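Speaker notes – Iltar user meeting, Jul 19, 2020
Talk: Moving a control room model to Iltar 6

Start slowly. Many people in the room still work with version 5, so say first that old projects open without conversion. Only the valve library needs a second look.

Slide 2. What was our problem? At the Stovden plant the operators trained on one model and the engineers tested on another. When a pump curve was changed, we had to change it in both. In April we found that the two models gave a different pressure after the same trip. Wait for questions here, people usually have the same story.
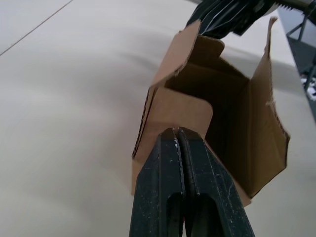 Slide 3. What we did. We kept the engineering model and put the training functions on top of it: freeze, replay, snapshot. The team at Matlala made the interface to the control logic. It runs with a time step of 100 milliseconds. Do not go into the solver, there is another talk for this.

Slide 4. Results. Loading a snapshot now takes some 10 seconds. Say clearly that this was measured on our own server – on a laptop it is slower. The full set of trip tests can run at night without a person present.
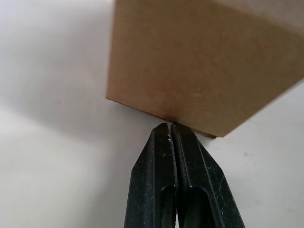 Slide 5. What did not go well. The alarm list was copied by hand and we had errors in the priorities. Also the replay function lost its place when somebody edited a logic page during the run. The Hisard office has a correction and is testing it now. I should not promise a date.

Slide 6. Advice for those who want to start. Choose one small system, for example cooling water, and give it 3 weeks. Ask the operators to try it before the screens are finished. They see things in the first hour that we do not see.

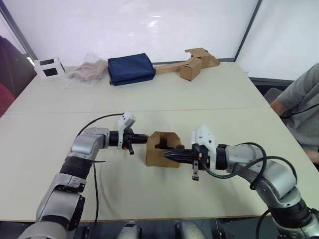

Two arms and a small open cardboard box on the table

If there is time, show the live trip from snapshot B. If not, go to questions and leave slide 5 on the screen.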